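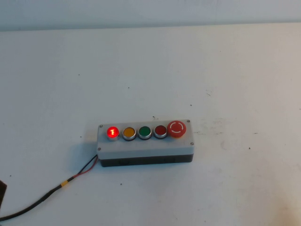 Five-button control station, red one lit.

1/ I spent November replacing the controls on the dust collection in my shop. A few people asked how the whole system is set up, so I'm putting it in one place.

2/ The shop is a rented bay in Viltwood. Low ceiling, one window, neighbors on both sides. I make cabinets and the occasional door. Most of the dust comes from the table saw and the planer.

3/ The collector is a used Hamus I bought from Wilfredo Manalo when he closed his place. It sits in a closet on the back wall with a filter on the return. Door gasket is plain foam tape.

4/ Main duct is 8 inch metal. It runs along the long wall and drops to each machine. I had flex hose everywhere at first and the planer kept clogging. Metal fixed most of that. I still use a short piece of flex at the planer so I can move it.

5/ Blast gates: I bought plastic ones and they packed up with fine dust at the corners. Mei Mercado told me to cut the corners off so the dust blows out. Did that on 2 of them and replaced the rest with metal.

6/ Total spent so far is $2,822. That includes the collector, duct, gates, wiring and an electrician for the new circuit. It doesn't include the first round of flex hose, which is in the shed.

7/ Noise was the real problem. The tenant next door records voice work. I lined the closet with mineral wool and we agreed on no planing before 10 in the morning. No complaints after that.

8/ I empty the drum when it's three quarters full. Chinyere Danladi takes the planer shavings for her chicken run. No walnut in those bags, and no MDF. That goes in the trash.

9/ Still to do: a drop for the router table, and a better seal on the drum lid. If anybody has a 20 inch lid ring they don't need, send me a message.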